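Brullix open demo day – my notes, typed up fast

Went up to the Brullix open day in May. Wrote most of this on the train home, so excuse the order. Short version – three grippers tried, two arms, one camera argument, decent coffee, came back with a different shortlist from the one I left with.

Why I went. We need something that can open and close a storage cabinet and take bins in and out of it, all day, without somebody babysitting. Small parts store, nothing heavy. I've read a pile of data sheets and they all say the same thing. Wanted my own hands on the hardware. Brullix is a reseller, not a maker, so they had kit from Voltby and Lestora side by side, and a smaller outfit called Luangrath that I only knew by name.

Getting in

Doors at 9:30. Sign in, badge, a sheet about where not to stand. Third floor of a regular office building, elevator slow, take the stairs. Demo stations are set up in among the desks, so you get people on calls two rows over while an arm is swinging. I liked that. Trade fair booths are all black curtains and spotlights and everything works because the lighting was tuned for a week.

Panya Wattanapong ran my group. Applications engineer, did most of the Luangrath setup herself, answers the question you asked and then stops talking. Very useful. First thing she told us was to try and break the tasks. So we did.

Station one: Voltby parallel jaw

Two flat jaws, electric, fast. Rubber pads you can swap with one screw. This is what I came in expecting to buy.

Good: speed. Opens and closes quicker than I could follow. Stroke is 80 mm, enough to straddle the rim of any bin we own. Force setting is a plain slider in the software. Pads grip smooth plastic fine, even with a bit of dust on it (I asked for dust, Panya found some on top of a monitor).

Not good: it wants to come in square. Tilt the approach a little and one pad lands first, the bin twists, and the arm either stops on a force limit or carries on with a crooked bin. With the bin out on an open bench, no problem at all. Put the same bin on a shelf with a lid of wood right above it and there's no room for the jaw body to get in level. We tried it four times. One clean pull, one crooked, two stops.

Also hopeless on door edges. You can hook a jaw behind a door if it's already partly open. It won't start one from closed unless there's a handle sticking out.

Station two: Lestora suction

Quick one. Two cups on a bracket, small pump on the forearm. Opens flat doors beautifully – stick, pull, release. Someone in the group asked for it again just to watch.

Then the bins. Ribbed side, no seal. Smooth side, sealed, lifted, and peeled off when the arm changed direction. The Lestora guy said a bigger cup would sort it. Maybe so. He didn't have a bigger cup with him. Pump noise is also worse than the sheet suggests, it's a steady rattle you'd hear from the next room. Our store is open to the packing area and I can already hear the complaints.

Price for the set with pump and hose was $3,684, before the mounting plate. Mounting plate extra. Everything extra.

Coffee, and the camera argument

Break at 11. Got into it with a man from a hospital supply firm over where the camera should go. He's all in on wrist cameras: close to the work, no guessing. I said head camera, becuase you need to see the door and the shelf together or you'll drive your elbow into something.

Panya let us go on a while and then put both feeds up on a monitor. Wrist camera: lovely view of the bin rim right up to the last bit, then a screen full of blue plastic and nothing else. Head camera: saw the whole cabinet but lost the fingertips once they went under the top. So we were both half right. Her setup uses head for planning and wrist for the last stretch, and the handover between the two is the part that took her the longest to get working. Write that down if you're budgeting time. I did.

Exposure is the other thing. White desks, overhead lights, dark cabinet interior. On auto the head camera settled on the bright desk and the shelf went to mush. She locked the exposure by hand for the shelf and let the rest blow out. Two minutes' work, but you have to know to do it, and it wasn't in anyone's manual that I could find.

Station three: Luangrath two-arm with jointed fingers

The one everybody crowded around. Two arms on a mobile base, black jointed fingers. Slower than the Voltby by a lot. First impression was meh, I'll be truthful. Looks fussy, lots of joints, lots to go wrong.

Task was ours exactly, or near enough. Wooden cabinet, hinged door, blue bins on the upper level. Open door, keep it out of the way, get a bin out, put it back, close up.

What changed my mind was the fingers on the door. They're thin enough to work at an edge and they give a little, so when the arc of the door and the arc of the arm don't match perfectly (they never do) the finger bends and nothing trips. Voltby would've stopped. Then one hand can stay by the door while the other goes for the bin. With one arm you need a door that stays put by itself, and ours don't, the floor in the back store slopes. 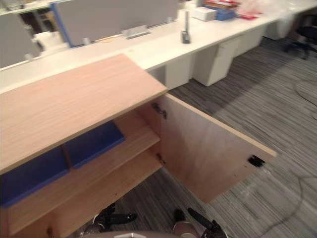 Clearance under the cabinet top is the real test in all this. Bins on an upper level, board right above, so you can't come down from on top like in every sales video ever made. You have to come in from the front, low and flat, and get a finger over the rim with hardly any height to play with. The Luangrath fingers can curl in after the hand is already inside. A parallel jaw has to be the right shape before it goes in. That's the whole difference for me, and I couldn't have got it from a data sheet.

The divider is the next headache. Bins side by side with an upright between them, so on one side of each bin you've got no finger room at all. Panya's approach is to grab the front rim and drag a few cm before trying for a proper hold. Worked on most goes while I was there. One time it dragged at an angle and wedged the bin against the divider, and she had to stop and free it by hand. She said the fix is pulling along the shelf line and not toward the robot's own middle, sounds obvious, is a pain to program.

Don't forget the door catch either. I asked about closing. A magnet or click catch needs a last push, and the fingers giving a little is now working against you. They push with the side of the wrist for that. Fine, whatever works, but check your door finish can take it.

Controllers

Short, as I ran out of time. Voltby's is a box with a web page. Clean, easy, two people in the group had it moving in minutes with no training. Lestora runs off whatever arm controller you've already got, plus a valve. Luangrath's is a PC with a lot of windows open. Powerful and ugly. You can guide both arms by hand controllers and record the motion, then edit it after, and I got a turn on that. Opened the door on my second try. Closing it, I bumped the hinge side twice and got a polite cough from behind me.

Lag on the hand controllers is small but it's there. You learn to wait for it. After ten minutes my shoulders hurt, so plan on shifts if you're recording a lot.

Emergency stop on all three was where you'd want it, red, big, in reach. I checked. Please always check.

One thing I'd want fixed before ours arrives: cables. A mobile base and loose cable on carpet tile is asking for it. Panya agreed and said the battery version ships without the tether, though not yet in the load rating we'd want. I've asked for dates.

Lunch and odds

Sandwiches, OK. Vegetarian ones went first so get in early. The hospital man and I made up over the cookies and swapped numbers. His bins are bigger than ours, 245 mm tall against our little ones, and he was leaning toward suction for the doors and jaws for the bins with a tool changer in between. Not stupid. Tool changer adds time on every cycle though, and another thing to wear out.

Restrooms on the floor below. Parking is bad, take the train.

Where I've ended up

Came in: Voltby first, Lestora second, Luangrath not on the list.

Going out: Luangrath for the cabinet work. Voltby for the bench, where bins are in the open and speed counts. Lestora off, unless they send me that bigger cup and it holds, in which case I'll look again, the door trick really was nice.

Still open:

Finger wear. Asked how long the fingertips last, got a shrug and "depends on the wood." Want a number.

Spare parts lead time out of Brullix. Promised by email.

Whether we can test in our own store with our own cabinets. Panya said yes in principle if we send the cabinet measurements, so somebody please measure the door swing and the gap over the top shelf. Both sides of the divider too.

Noise with both arms running. I forgot to listen for it, was too busy with the controls.

There's another open day in the fall and they're taking names at the front desk or by email. Groups are small, ours filled up early. If you go, bring one of your own bins. Brullix didn't mind at all when people pulled stuff out of their bags, and I wish I'd carried one of ours up there insted of guessing from the ones on the shelf.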